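Wollau Automated Driving Open Day

The Wollau Automated Driving Open Day is a public demonstration of self-driving car software held each February by the engineering firm Zorer. It was first run with 6 passengers and now admits 40, chosen from applicants in the town.

Visitors ride in a test car on public roads with a safety driver at the wheel. The route is 8 kilometers long and includes a roundabout, crossings and residential streets. The software, called Flindemer, must follow other traffic at a safe distance and respond to people on foot and on bicycles.

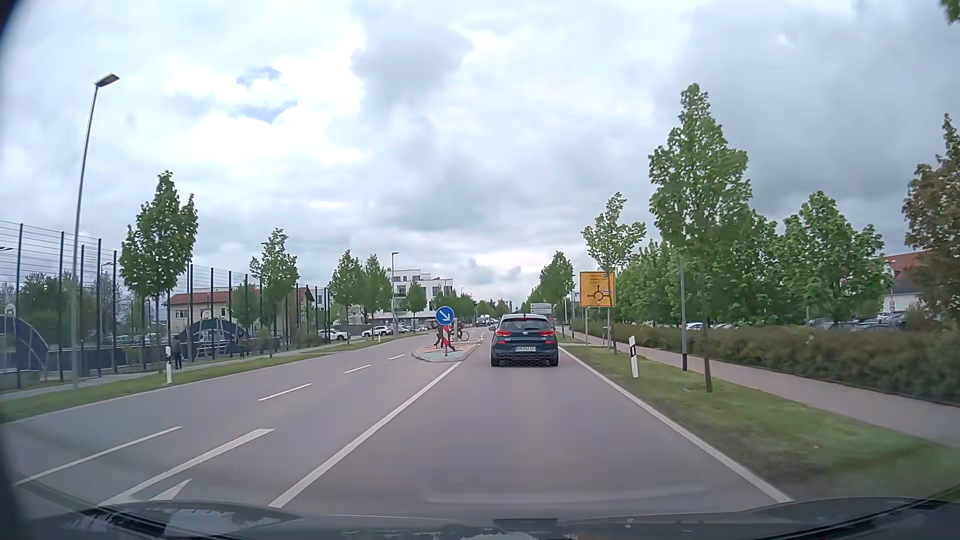

Kanini Waweru wrote after riding the route that the car braked earlier than she would have, and that she had stopped noticing it by the second lap. She asked for more time with the engineers.

Later programs added a question period in the Buzatu hall, led by Sajib Jayawardena. Recorded drives are replayed there at half speed, with the planned path drawn on a separate screen. Zorer keeps 1000 hours of such recordings for testing new versions of Flindemer.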